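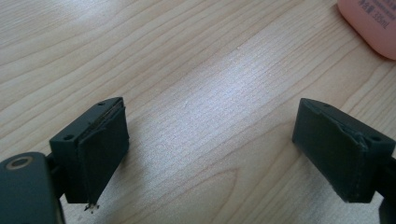 The widow on the corner lot wanted it on record that the fence had been straight when her husband was alive. She said so to the builder before he had his truck door shut, and she said it again at the gate, with her hand on the top rail.

He told her he believed her. Then he walked the line with his tape and his notebook.

It was an old cedar picket fence, seven sections along the street and more down the side. The side was the trouble. Three of the posts had gone at the ground and the whole run leaned toward the neighbor's driveway. He pushed on one post and it moved like a loose tooth.

"How much to stand it back up?" she asked.

"I can brace it," he said. "It would get you through the winter. After that you'd be calling me again."

"And new?"

He did the figures on the tailgate. Thirteen posts, set in concrete, new rails, pickets to match. He wrote 3000 at the bottom, looked at it, and left it there. It was low. He had one crew and they were finishing a job out on Nomitz Road and had nothing after it until the end of the month.

She read the page and folded it in half.

"The man from Oosthuizen Fence said vinyl," she said. "He said I'd never paint again."

"You wouldn't."

"My husband painted it every May. He did the street side first so people would see it was getting done. Sometimes he didn't get to the other side."

The builder had noticed that. The street side had a thick white skin on it and the back was gray wood with the grain standing up. That was part of why it had rotted, but he did not say so.

He came back the next week with two men and an auger. They pulled the side run in a morning. The concrete came up in lumps the size of buckets, and under the fourth post they found a pocketknife, rusted shut, and a length of mason's string still tied to a nail. The younger man was going to throw them in with the rubble. The builder put them on the porch step instead.

They dug down 40 inches because of the frost. It rained at noon and they sat in the truck and ate. When it let up they bailed the holes with a coffee can and went on.

She came out around four with her coat over her shoulders. She picked up the string and ran it through her fingers to the nail.

"He ran a line," she said. "I told you it was straight."

"Yes, ma'am."

She stood at the corner post and shut one eye and looked down the new string, which was orange and pulled tight. She looked for a long time. The men waited with their shovels.

"It's closer to the driveway than his was," she said.

He went and checked it against the pin. It was over by the width of his thumb, still on her side. He could have left it. He took out the stake, moved it in, and tied the line again, and they started on the first post.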